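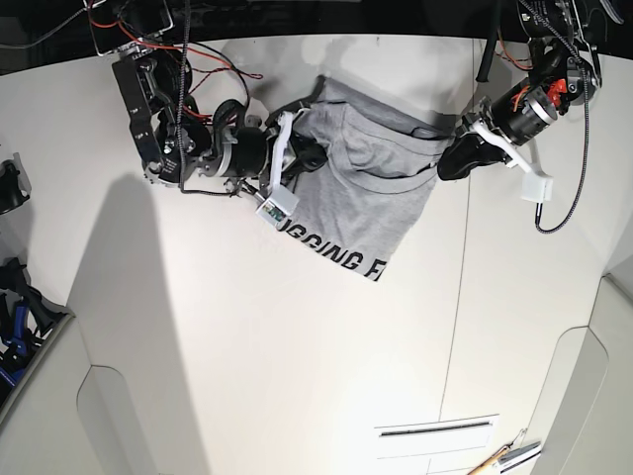
Both grippers on the gray T-shirt, camera module under the right one.

Re: [ustonska-users] Daza two-arm kit, worth the money for cloth?

Hello all,

I answer below the quoted part. I am sorry for the length.

> We are a small workshop and we consider the Daza kit
> from Drededgate for folding shirts. The product page says
> "ready for textiles" but does not say what this means.
> Does someone on the list have it on a table already?
> Mainly I would like to know about the fingers and
> the cables. Our budget has room for one kit, not two.

We have had the kit in Fisholm since February, so I can tell you what I know. My opinion is good, with some complaints.

The printed parts came clean and fit without filing. The manual asks for 100 practice grasps before you record anything. I thought this was too much, but please do it. I did 200 in the end, and the second half was much better than the first. 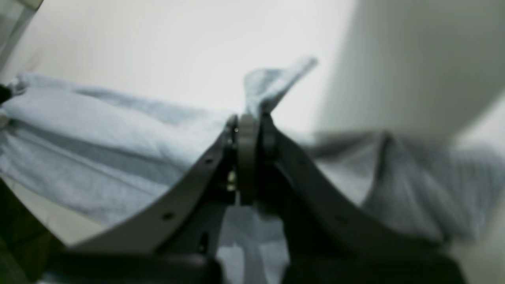
2 min read

About the fingers: for cloth I recommend wide plates over narrow jaws. A narrow jaw takes a corner well, but on a thick fold it slides off more easily. With wide plates you can hold a whole bundle of fabric, and the price is that you see less of what is between them. The wrist camera helps, if you accept that one finger will always hide something.

About the cables: they are my main complaint. The ones in the box are long, and they hang where the arm wants to move. Plan an evening for tying them up. Leave enough slack at the wrist, or the connector will suffer.

Thin cotton is the easiest. Printed shirts are harder for us, as the print makes the cloth stiff and the fold opens again. I do not agree with "ready for textiles" before you have trained on your own garments. Our set has 2,000 recordings now and I would not call it finished.

Support answers in English, usually before noon. They replaced one servo for us and did not argue. The spare finger set costs 200 extra, and I would order it together with the kit, as shipping is charged again for a second parcel.

If you write which fabrics you work with, I can try to compare with ours. I can also send my notes on the calibration, but they need some cleaning first.

Best regards from Fisholm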